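Flukico

Flukico es un entorno de software para la planificación, el control y la evaluación de tareas de manipulación robótica en simulación. Se desarrolla en el laboratorio de automatización de Diltdale y se distribuye junto con Peltonen, una biblioteca de percepción que puede instalarse también por separado. Su ámbito principal son las tareas de ensamblaje y recogida de piezas pequeñas con pinzas de dos dedos.

Antecedentes

El proyecto nació como una colección de guiones internos destinados a comparar planificadores de agarre. Cada guion definía su propia escena, sus propias unidades y su propio criterio de éxito, de modo que los resultados rara vez podían cotejarse. La primera versión unificada introdujo un formato común de descripción de escenas, llamado Borkeo, que sigue siendo la base del sistema. Un archivo Borkeo enumera los cuerpos rígidos, sus mallas de colisión, las cámaras y los puntos de referencia respecto de los cuales se expresan las poses. El catálogo actual reúne 426 escenas.

Arquitectura

El sistema se organiza en 3 procesos que se comunican mediante mensajes: el simulador, el módulo de percepción y el planificador. La separación permite sustituir cualquiera de ellos sin recompilar los demás. El simulador publica las imágenes de las cámaras virtuales y el estado articular de la pinza; la percepción devuelve una estimación de pose para cada objeto conocido; el planificador genera una trayectoria y la remite al controlador.

La cámara montada junto a la pinza es la fuente preferente durante la aproximación. Desde ese punto de vista, los propios dedos ocupan una parte apreciable de la imagen y pueden ocultar parcialmente las piezas, por lo que el módulo de percepción aplica una máscara calculada a partir del modelo cinemático de la pinza antes de segmentar.

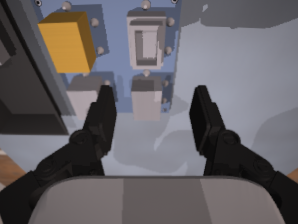 La estimación de pose se realiza en dos etapas. En la primera, una red de segmentación propone regiones candidatas; en la segunda, cada región se ajusta al modelo geométrico correspondiente mediante un procedimiento iterativo. El resultado incluye los 6 grados de libertad del objeto y una matriz de covarianza, que el planificador emplea para decidir si procede avanzar o solicitar una nueva observación. Las piezas con simetrías se declaran de forma explícita en el archivo Borkeo -- de lo contrario, el ajuste puede oscilar entre orientaciones equivalentes.

Planificación y control

El planificador trabaja con una biblioteca de agarres precalculados para cada pieza. Los candidatos se filtran por alcanzabilidad y por colisión con el entorno, y los restantes se ordenan según la incertidumbre de la pose. La trayectoria se divide en aproximación, contacto y retirada, cada una con límites propios de velocidad y de fuerza.

Los recipientes reciben un tratamiento particular. Una bandeja de paredes altas restringe los ángulos de entrada y obliga a comprobar la holgura entre la pared y la cara exterior de los dedos, sobre todo cuando la pieza descansa cerca de un lateral. Flukico representa las paredes como volúmenes independientes, con un margen configurable, y descarta los agarres cuya apertura previa invadiría dicho margen. Las sombras proyectadas en el interior constituyen otra dificultad: sobre un fondo oscuro, el borde inferior de la pieza puede confundirse con su sombra y desplazar la estimación.

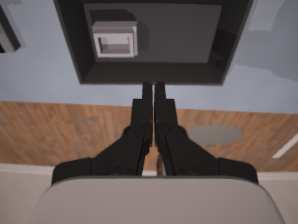
Bandeja oscura con una sola pieza, vista en simulación; los dedos de la pinza están casi cerrados.

El controlador de bajo nivel es de impedancia cartesiana. Su rigidez se reduce en la fase de contacto para tolerar errores residuales de alineación y se restablece durante la retirada. Los parámetros se almacenan con cada ejecución.

Evaluación

Cada ensayo genera un registro con las imágenes, las poses estimadas, las poses reales del simulador y las órdenes enviadas. La herramienta de reproducción permite recorrer el registro paso a paso y volver a ejecutar la percepción sobre las mismas imágenes con otros parámetros. Los fallos se clasifican según el módulo en que se originan, clasificación que se revisa manualmente cuando intervienen varios.

Limitaciones

El modelo de contacto supone cuerpos rígidos y no contempla materiales deformables. La iluminación de las escenas es fija en cada ensayo, aunque puede variarse entre ensayos. La transferencia a equipos físicos exige calibrar de nuevo las cámaras y ajustar los límites de fuerza, tareas que quedan fuera del alcance de la distribución estándar.

Véase también: Borkeo (formato de escenas); Peltonen (biblioteca de percepción).

Contacto | © Enciclopedia técnica de Diltdale | Volver arriba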